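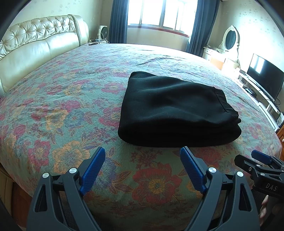 Where do people fold their clothes when they have a perfectly good table? On the bed, mostly. Of the 45 households in our study, the bed was the first choice for everything thicker than a shirt, and the table was kept for post.

4.2 The bed as a work surface

Furniture makers do not sell beds as workbenches, and our participants did not describe them as such. They said they were "just doing the washing", usually while standing at the mattress with a pile at one elbow. Awan and Babić coded each session by surface, garment and number of refolds, a task that took most of May and has left neither author keen on laundry.

The bed has two faults. It gives under the hand, so a crease pressed into thick cloth tends to be pressed into the mattress as well, and it is generally covered with something. Patterned bedspreads were common. Participants in the Sutherland group defended theirs warmly, on the grounds that flowers hide crumbs. They also hide socks, and two sessions ended in a search.

Dark, heavy garments gave the coders a different sort of trouble. On a busy floral cover the outline of the bundle is easy to see, but the layers inside it are another matter — black on black leaves the coder guessing at how many times the thing has been turned over. We settled on judging by the edges. A rounded end was scored as a fold, and a straight band as a hem or waistband until somebody objected (Figure 2).
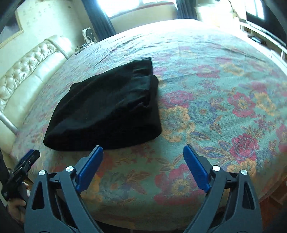 Figure 2. Folded black garment on a floral bedspread, with rounded fold at lower left and band-like edge at right.

The Prillier scale, on which 99 is a shop display and zero is a heap, was built for shirts. Applied to thick clothing it is unkind. A bundle with puckers along the band loses marks for them even when it would sit quite happily in a drawer, and participants who were shown their scores took it personally. We therefore report thick garments separately, and have dropped the word "failure" from the coding sheet at the request of Dr Babić's mother, who took part.

Last updated: June 6, 2024
Shares 2 | Comments 0
This site uses cookies. Accept all | Manage settings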